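A Day at the Ashworth Lab Open House

Thursday, May 26, 2022

I had been meaning to visit the Ashworth robotics group for ages, and when the open day came around I drove over to Flornton with a thermos of coffee and far too many questions. Parking was a bit of a muddle (follow the signs for the east lot, not the ones for the library!), but the welcome at the door was lovely.

Most of my morning went to Vibeke Bisgaard, who showed a small crowd of us her work on teaching an arm to open drawers. She does nearly all of the practice in simulation, in a virtual room with a Doosan arm, a table and a little cabinet with six drawers.
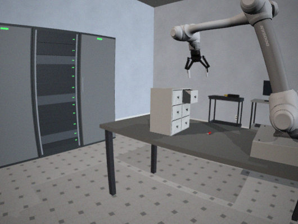

Her method, which the group calls Rutetti, lets the arm try a task over and over while the software shifts small things between tries, such as how the cabinet is turned or how stiffly a drawer slides. They ran 2,401 practice episodes for the study she talked us through, and then a separate set of 536 with settings the program had never met. It opened the requested drawer in 85 percent of those, and she was very frank about the rest. Most of the misses came down to the fingers arriving a touch off from the knob, and she spent a good ten minutes on that, bless her, with a man behind me asking about friction the whole time.

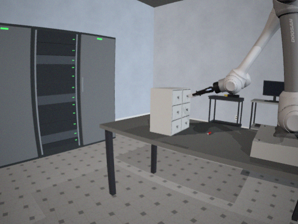 The newer version, Burnitik, slows the approach over the last stretch and checks the position again before the fingers close. She didn't want to give us a score for it yet, though she seemed quietly pleased. After that there were sandwiches in the hallway, and I got talking with two students about gripper friction until I nearly missed the afternoon tour of the machine shop.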